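Cluvano Cell Planner 8
Simulation package for bench-top block and cartridge handling
Supplier: Mekex Automation. Part no. CP-2800

Cell Planner 8 is a desktop program for laying out and testing single-arm handling cells before any hardware is bought. It covers reach, grip, collision and cycle order. It does not cover welding, painting or conveyor tracking; see Sunberg Line for those.

The package is supplied with a library of 1,869 parts: arms, grippers, racks, tables, pedestals and common room fittings. Further parts can be brought in from STEP or URDF files. Mass and friction must be entered by hand for imported parts, as neither is guessed from the shape.

Rack loading

The rack loading module deals with rectangular goods placed into or taken out of open frames. Posts and rails are treated as solid bodies throughout, including during the approach. Clearance is set separately for the held part and for the gripper linkages, which spread wider than the part itself on most two-finger models. The default for both is 8 mm.
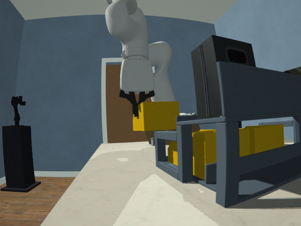

Rack loading module: yellow block held level above the table, with further blocks in the lower compartment of the rack.

Camera views may be fixed to the room, the table or the wrist. Lighting is set per room. Direct light and hard shadow can be switched on for users who intend to train or test a vision system on the rendered output; plain even lighting renders faster and is enough for reach studies.

More than one arm can stand in the same room. Each has its own controller and its own log. Shared work areas have to be declared in the cell file, otherwise the second arm is treated as a fixed obstacle.

Outputs
Joint paths (CSV)
Contact and collision log (CSV)
Rendered stills and video
Cell drawing (DXF, plan view only)

Requirements
64-bit Windows or Linux
32 GB memory
Graphics card with 8 GB memory or more

Licence and price
Single seat, permanent: £2,800 excluding VAT. Includes 11 months of updates from the date of activation. A network licence is available from three seats upwards; price on request. Licences for Cell Planner 7 remain valid for version 7 only.

Known limits
Soft and deformable goods are not supported. Suction grippers are modelled as a fixed joint, so slip is not reported. Cell files saved in version 8 cannot be opened in version 7.

Technical questions: Murdo Kerr, applications desk
Orders and licence transfers: Zuzana Říha, sales office

Page revised 9/7/23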